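4.3 What the simulated comparison does and does not show

The claim that motivated this section is a simple one. In its release notes for the Fomari hand, Ashworth states that a controller tuned in simulation will rank grippers in the same order as trials on hardware, so that a lab short on robot time can choose its hand before buying one. We wanted this to be true. Our own results give it less support than we expected, and we set them out in some detail here.

We ran two grippers, the Fomari and the older Bivham, on the same simulated arm in the Listcombe tabletop suite. Each trial places a target among household clutter, and the arm must pick it up and hold it clear of the counter for 5 seconds. Object poses, surface textures and lighting are drawn at random at the start of each trial. After removing trials in which objects overlapped at the first time step, 1287 remained. The controller, the camera settings and the grasp planner were identical for both hands. Only the hand model and its contact settings changed.

By the suite's own measure the Fomari comes out ahead. We do not think the gap should be taken at face value. The suite counts a trial as a success when the target's center is above a height threshold at the end of the hold period. It does not ask how the target is being held. A sphere pinched at the very tips of the fingers scores the same as one seated deep in the grasp, although the two would be expected to behave quite differently on hardware once the arm begins to move sideways.

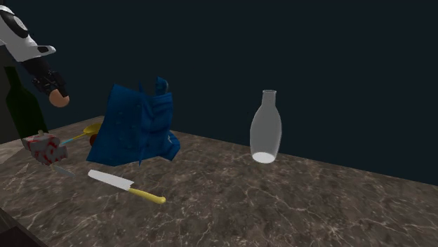
Figure 6. Simulated trial with a small sphere as the target, held at the tip of the gripper above a marble-textured counter. Clutter includes a crumpled blue jacket, a knife with a yellow handle and a frosted white bottle.

Figure 6 illustrates the difficulty. The sphere is well above the counter and passes any reasonable height test, but a still render cannot tell us whether the contact is stable or is being kept in place by the solver. We therefore went back through the contact logs and marked every successful trial in which the fingers passed into the target's surface by more than the tolerance given in the suite's manual. There were 193 of these. They were not evenly split between the two hands. Most came from the Fomari, whose default contact stiffness is lower than that of the Bivham model. When these trials are scored as failures, the lead shrinks to a size we would not care to defend.

Soft objects raise a second concern. The jacket in Figure 6 is bunched into a heap and takes up a large part of the workspace. In our configuration, garments are loaded as fixed meshes in a crumpled shape. A finger that brushes one meets a rigid wall, where real cloth would fold, snag or be dragged along. Contact with garments ended a number of Bivham trials early, and we are not convinced that the same contacts would have ended them on a bench. To that extent the suite may be penalizing the wider hand for a property of the mesh.

We also varied the random seed for object placement across 8 settings, leaving everything else alone. The order of the two grippers reversed in three of them. Ashworth's notes report a single seed and give no spread, so we cannot say whether their result is subject to the same problem.

None of this shows that the Bivham is the better hand. Our hardware trials, reported in Section 5, are too few to settle the question in either direction, and they used a different wrist mount. For the rest of this paper we report simulated success both with and without the penetration filter, and we make no claim about gripper ranking from simulation alone.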